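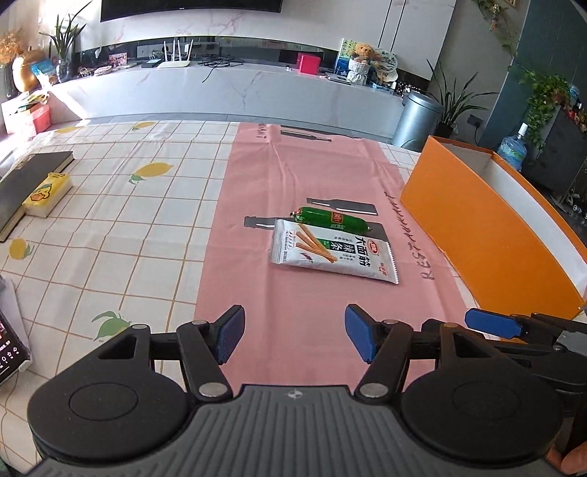
Both grippers over the snack table, packet and sausage stick still on the runner, orange box on the right

Forum: Teaching by demonstration > Hand-held and remote
Thread: Snacks into the box, and how slow should my hands be?

pebblewren
Hello all, long-time reader and finally brave enough to post! I've been doing hand-held demos at the dining table with a gripper in each hand, and the task is as plain as they come: pick up a snack, put it in the big orange box, come back to the start. My first 50 went fine, I thought, until I watched them in one sitting and saw that I do everything at a different speed depending on whether I've had my coffee (I'm only half kidding). Some take me 10 seconds and some take twice that. Do you folks pace yourselves with anything? I've been training on the Farnent starter setup, if that matters, and what comes out hesitates right over the packet like it can't make up its mind.

torquebunny
Welcome! Lovely tablecloth, my grandmother would have wanted it for the lemons alone. I don't think speed is your trouble. You've got a sausage stick and a flat packet lying so close that they overlap, and I'd bet good money that in half of your demos you go for one first and in the other half you go for the other. If that's so, it's learning to want both at once, and hovering in the middle is what you get. Pick an order and stick with it, the stick first every time, say, and do a fresh batch.

pebblewren
Oh dear. Yes. I took whichever one I felt like. I thought variety was good!

halfmoon_dial
Variety in where things are, sure. Variety in what you decide to do when the table looks the same, that's the part that bites. I learned it the long way with a Baketti arm and a drawer of spoons, and I threw out a whole weekend's work over it.

I do disagree with torquebunny about speed, though. Speed matters quite a bit, mostly at the moment of closing. People rush in, squeeze, and whip the thing away, and there are hardly any useful moments of the fingers lined up on either side of the object. I slow down for the last couple of inches and go at a natural pace the rest of the way. I don't use a metronome or anything like that, I just hum.

torquebunny
We've had this argument before and I'll happily have it again, ha. When I slowed down for the grasp I ended up with a policy that crept in and then sat there. Smooth and steady all the way through has been kinder to me. But I work by remote control most of the time, with the Estness sticks, and your hands are slower on those anyway, so maybe we're each describing our own equipment.

gravyboat_mk2
Chiming in for remote control, because somebody always should. Yes, it's slower, and yes, your shoulders will complain. But you can only ask for what the arm can really do. With hand-held grippers it's so easy to twist your wrist over the top of a tall box like that one in a way no arm on a stand is going to copy. How tall is the wall of that orange box next to your actual robot's reach? I'd check before doing another batch.

pebblewren
That hadn't crossed my mind at all, and now I'm looking at the box with suspicion. I can lay it on its side if I have to, or find a shallower one. The arm is a Mfaume on a low stand and I do believe it would have to go up and over.

gravyboat_mk2
Try a shallower one first. Laying it down changes the whole motion, and you'd be starting over with a push instead of a drop.

halfmoon_dial
A little thing on the packet: thin snack packets are a pain when they're flat on cloth. The pads close and the cloth comes with them. I pinch by that zigzag top edge, if it's sticking up even a hair, and I do it the same way each time. The sausage stick is much friendlier, just go across the middle.

dovetail_annie
Hope it's all right for a beginner to ask. Should she clear the rest of the table? There's the book and the tissues with the little duck, and the phone way over on the left. I always clear mine and I've wondered if I'm making it too easy.

torquebunny
Not a silly question at all! I leave the clutter and move it between demos. If the tissues sit in the same place for all 50, the robot may quietly start using them as a landmark, and then you tidy up one evening and it's lost.

halfmoon_dial
Agreed, for once. I'd still start with a clear table for the first batch, get something that works, and then bring the clutter back in. Otherwise you can't tell what broke it.

torquebunny
And there we part ways again. I'd leave it all in from the first demo.

pebblewren
You are all so kind, thank you. Plan for the next batch: sausage stick first, always, then the packet by its top edge, a lower box, same start position for both hands, and I'll shuffle the tissues and the book as I go (sorry, halfmoon_dial, I'm siding with torquebunny on that one). I'm aiming for 70 this time. I may not get to the training until October, as life is a bit full, but I'll come back to this thread and tell you how it went.

gravyboat_mk2
Please do! And measure the old box before you put it away, I'm curious now.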